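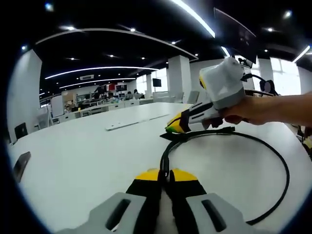 Lastthorpe office clears its desks for a Thursday cable sort

By Syafiqah Rahman

Anyone who has ever crawled under a desk looking for the right charger will have some sympathy for the people at Ristosura, who have spent a good part of July going through every cord, strip and connector in their open office at Lastthorpe. The work has been going on at the big white table by the windows, where the daylight is kind to tired eyes and there is room to stretch a long black cable out in a proper loop and see where both of its ends go.

The idea came from Cempaka Khoo, the office manager, who had ordered new cables one time too many and then found the old ones in a drawer (two drawers, to be fair, and a biscuit tin). She asked each row of desks to bring over whatever they weren't using, and by the first lunchtime she had a heap so big that people were eating their sandwiches standing up.

"I thought we'd be done in an afternoon," she told me, laughing. "Then Ashwin came back from the storeroom with another crate, and I went and put the kettle on."

Ashwin Sastry has been doing most of the testing and labeling, and the tally so far is 83 cables kept, each with a paper tag saying what it fits and how long it is. Another 70 are going to the repair evening at the Nair community rooms, where Knut Schmieder and his regulars are always short of parts and are very glad to have them. Anything that is frayed or cracked goes into a separate bag for recycling, and please don't fish things out of it, however good they look!

The desks themselves come next. There are long white rows of them down one side of the room, with monitors and all the bits and pieces that gather around monitors, and Cempaka is hoping to get the cords up off the floor and clipped along the backs before the summer is over. She has set aside $1000 for clips, trays and a decent set of shelves, and she would dearly like to have some of it left at the end.

Work has carried on around the sorting all the while, with people at their screens and phones ringing as usual. Syahrul Teoh, who sits in the row closest to the table, says he has found a charger he gave up on last winter and has become quite fond of having company in the afternoons.

Neighbors in the building who have spare cables of their own can leave them at the Ristosura front desk until 5 p.m. on Thursday. Tie them in a loose bundle if you can, and put your name on anything you would like back.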